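Brutthorpe Home Repair Loan Library
Progress report to the Ornero Fund, second half of the grant year

Dear friends at the Fund,

We promised you a fuller letter this time, and I'm glad to say there is plenty to put in it. When I last wrote we were still sorting drill bits into coffee cans and wondering whether people would come. They came! As of the end of September we have made 459 loans, and the busiest shelf by a long way is the one with the plumbing tools, which I would never have guessed.

The move into the old Quispe building is finished. It took longer than we hoped, mostly on account of the back stairs, which had to be rebuilt before the county would sign off on them. We lost a good part of the summer to that. The landlord was kind about the rent in the meantime, and we have put what we saved toward a dust collector for the sanding corner. The front counter is open in the evenings now as well as on weekend mornings, and the evening hours have brought in a lot of people who work days and had never been able to get to us before.
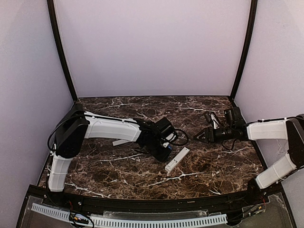
Our repair classes are the part I most wanted to tell you about. We ran 12 of them, covering leaky faucets, patching drywall, sticking doors, and basic lamp wiring. The drywall class filled up so fast that we repeated it, and there is still a waiting list. One woman came to the faucet class with a bag of parts from her own kitchen sink and went home with them put back together in the right order - she sent us a very sweet note afterward, saying the drip had stopped.

Not everything went to plan. Two tile saws came back damaged, and two of the tall ladders never came back at all. We have changed the deposit on larger items and rewritten the loan form so the return date is at the top in big letters. Late returns are still a headache. The Drulteck booking software helps with reminders, but it won't send them to people who only gave us a phone number, so we make those calls by hand.

On the money side, we are a little under budget for tools and a little over for insurance. With your approval we would like to move the difference across, and the revised budget sheet is attached for you to look over.

Over the winter we plan to add a class on drafty windows and to start a small shelf of tools for left-handed borrowers, which people keep asking for. Please do come by if you are ever in Brutthorpe. The coffee is on until we lock up at nine.

With warm thanks,
The Loan Library coordinator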